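24 October 2025

**Stondside adds ribbed rug and woven baskets to Bulano storage range**

Stondside has extended its Bulano range for small living rooms and hallways. The additions are a dark gray ribbed rug with a striped border and two woven baskets sized for the existing white cubby unit – one in plain tan, one in a speckled weave with a black handle and gray lining.

The first production run is 883 sets. Each cubby is rated for loads up to 60 pounds, unchanged from the June release.

"Customers asked for baskets that fit the cubby without trimming or folding," said Lachlan Cowie, product manager.
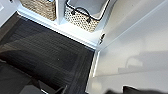
Baskets and rugs are sold separately. Orders placed through the Lalberg showroom ship flat – assembly hardware for the unit is included.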